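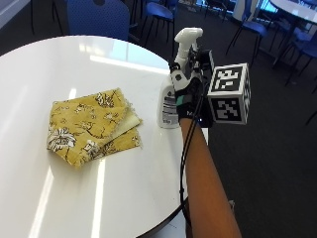

A folded piece of mustard-yellow fabric, printed with flowers and branches.

Jucélia Peixoto had the kettle on before I got my coat off, and she had already started telling me about her grandmother's tablecloths. I had come to talk about block printing, which she has taught at the Skeneren workshop for 15 years, but she is a person who likes to begin well before the beginning.

"My grandmother never bought a plain cloth in her life," she said. "If it was plain, it was because she hadn't gotten to it yet."

She learned to carve at the kitchen table, badly by her own account, and sold her first prints at a church fair. Four pieces went that afternoon, three of them to cousins. The real training came later, when she spent a winter with Nyokabi Mwakyusa, a printer whose studio in Clundora was so cold that the two of them worked in hats.

"Nyokabi would look at my block and hand it back. No comment at all! I'd carve for another hour and she'd hand it back again. I was furious with her until spring, and then I saw what my leaves looked like and I wrote her a very long letter."

They still write. Jucélia keeps the replies in a cookie tin, and she read me parts of two of them while the tea went cold – mostly about indigo, and a neighbor's goat.

These days her classes run to 6 people, and she won't take more, though the waiting list stood at roughly 80 names in September. Beginners start with a single leaf on cotton scraps. She asks them to print it until they are sick of it, and then to turn the block upside down and go on.

"People come in wanting to do a peacock," she told me, laughing. "I love peacocks. But a peacock is a great many feathers, and you'll be tired by the second one."

I asked whether it bothers her when a print comes out crooked. She thought about this for quite a while, long enough to find us both a slice of orange cake.

"It used to," she said. "I unpicked a whole curtain once over a crooked row. Now I hang it up and see if I still mind by supper."

Her next beginners' class is already full, but she is hoping to add an evening one, starting at seven.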